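Duman Videtti issues guidance on changing the matrimonial property regime

Pledthorpe, 4/1/20

The law firm Duman Videtti has published a guidance note on the change of matrimonial property regime by couples who are already married. The note covers the form of the agreement, its registration and its effect on creditors. It is available on request from the firm's offices in Pledthorpe and Zivinmont.

Spouses who made no choice at the time of the wedding are in many civil law systems subject to community of property. Assets bought by either of them during the marriage then belong to both, with exceptions for inheritances, gifts and items of strictly personal use. The spouses may later opt for separation of property by an agreement signed before a notary.

The note is based on a review of 3,073 enquiries received by the firm's family law department. Of these, 400 concerned a change of regime during the marriage. In 112 cases the agreement had been signed but no entry had been made in the margin of the marriage record.
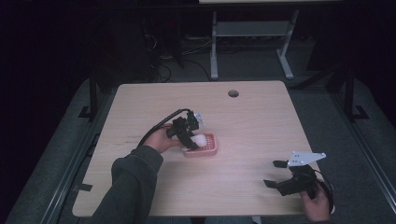

Hand-held grippers in use at a table.

The missing entry has practical consequences. Between the spouses the agreement is valid from the date of signature. Against third parties, including banks and suppliers, it can be relied upon only from the date of the marginal entry. A creditor whose claim arose before that date may continue to treat the property as jointly owned.

The note also deals with property acquired before the change. Separation of property applies to future purchases and does not in itself divide what is already held in common. A house bought under the earlier regime remains in shared ownership until the spouses agree a division or a court orders one. Where land is transferred as part of the division, a further entry in the land register is required.

The guidance is set out in 3 parts: form and capacity, publicity, and division of existing assets. An annex lists the documents to be brought to the notary. A revised edition, with a section on couples married abroad, is planned for June.

Requests for copies should be sent in writing to the Pledthorpe office, marked "Property regimes".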